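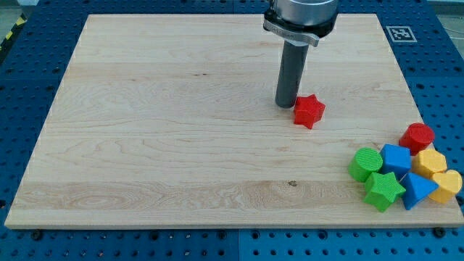 4. Collecting the demonstrations

4.1 Workspace

All demonstrations were collected at one station, which we call Prosser in the logs. The arm carries a straight rod with a rounded tip in place of a gripper, so the only thing it can do to a block is push it. We chose pushing because it keeps the action space small (two numbers per step, the motion of the tip in the plane of the board) and because small errors matter. A block that is pushed off center turns, and the policy has to see this and correct for it.

The work surface is a light-colored wooden board on a blue perforated table. A printed marker on the table, just outside the board, is used to check the camera position before each session. If the marker is found more than 12 pixels from its stored place, the calibration is run again and nothing is recorded until it passes.

We use eight plastic blocks, two each in red, green, blue and yellow. Shape alone does not always name a block, and neither does color. There is a red star and a green star, and a red cylinder and a green cylinder, while the cube, the triangle, the hexagon and the heart each appear once. Figure 4 shows the tip of the rod next to the red star, with the other seven blocks grouped near the right edge of the board.

Figure 4. The board with all eight blocks. The red star stands apart from the group.

4.2 Procedure

Operators drove the arm with a hand controller through the Jestar interface, which sends position targets at a fixed rate and limits the speed of the tip. The height of the rod is locked during an episode. Each operator was given a short written instruction such as "move the red star to the left side" or "separate the green star from the blue triangle" and had up to 200 seconds to carry it out. The operator pressed a key when the task was done. Episodes that ran out of time were kept but marked.

We did not reset the board between episodes. The end state of one episode is the start state of the next, which saves a good deal of operator time and gives a wider spread of layouts than we managed to get by placing blocks by hand. The drawback is that blocks drift toward the edges over a long session and bunch up there. A bunched group is hard to take apart with a single rod, and early operators tended to avoid it and work with whatever block was free. From December on, the instruction generator was changed to pick a block from the largest group in one episode out of four. A block that fell off the board was put back by hand between episodes, and the layout was then logged as a manual reset.

4.3 Filtering and labels

We recorded 300 episodes for the pilot set. Þröstur Ladefoged watched each one at double speed and removed those in which the controller dropped its connection or the camera stream had gaps. This left 288. The remaining episodes were labeled a second time in Vikis, where an annotator who had not seen the instruction wrote down what the arm did. Where the two texts disagreed - most often over which of two touching blocks was being moved - both were kept, and the training code samples one of them at random.

The pilot set was frozen on 25 June 2020. Episodes recorded later belong to the Sturero set and are described in Section 5.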